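Réfection de la rue de Girkgate : ça vaut 235 euros par foyer ?

hadiza_b
Le syndicat de Flullside réclame 235 euros par maison pour « l'embellissement de la voie ». Quelqu'un a vu un devis ? Moi, non.

tabrizi13
Le devis est en mairie depuis mars. Enrobé, marquage, reprise de la bordure.

hadiza_b
Merci, mais ça ne dit pas ce qu'il y a à embellir. J'y passe tous les matins et l'enrobé me paraît très correct. Le mur est debout, les piliers aussi.

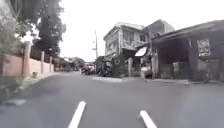
Et le grand arbre derrière le mur, qui va le tailler ? Il était dans la liste l'an dernier – il n'y est plus, et le prix n'a pas baissé.

Asif Tarar
Pas d'accord. Une chaussée s'entretient avant les trous, après c'est le double.

hadiza_b
Le double selon qui ? Cladton, qui vend l'enrobé ?

Asif Tarar
Selon n'importe quel maçon. Et la bordure est basse, l'eau passe chez moi à chaque orage.

vieux_cycliste
Pour la bordure je te suis. Repeindre des tirets blancs, par contre, je ne vois pas l'intérêt, les gens coupent le virage quand même.

tabrizi13
Le marquage, c'est 20 euros sur le total.

hadiza_b
Alors qu'on m'envoie le détail des 215 autres. Je paierai après.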